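Suture practice at the bench: setting up and looking after the pad

A practice pad lasts longer when you use it the same way each time. These tips are for a home or workshop bench with a pale synthetic pad, black thread and metal instruments.

Start with one short cut and finish closing it before you make another.
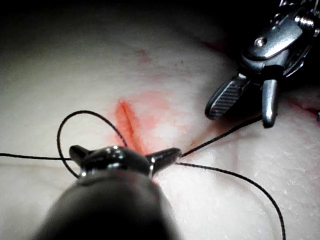
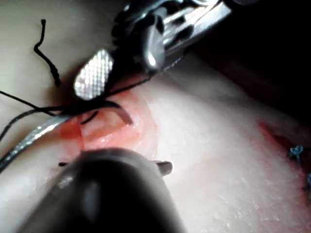 Black thread on a pale pad, with the cut marked out in red.

Thread length

Cut thread to 18 inches. Longer pieces tangle over the cut and you spend your time picking them apart. If strands do bunch up, put the needle down and pull the free end clear first.

Holding the needle

Grip it a little behind the middle, with the flat faces of the jaws square to it. A textured jaw face will fray thread if you clamp down hard, so grab only the part you plan to trim off.

Light

Set a lamp low and to one side. Straight overhead, it bounces off polished jaws and hides the edges of the cut. A 40 watt bulb is plenty.

Cleaning the pad

Wipe with a damp cloth and a drop of dish soap. Red coloring that has soaked in around a cut won't come out, so turn the pad and use a fresh area. We tried Dimix spray on ours and it left the surface tacky.

Storage

Dust lightly with cornstarch and keep flat in a lidded box. The small Hindska box fits one pad and a roll of instruments.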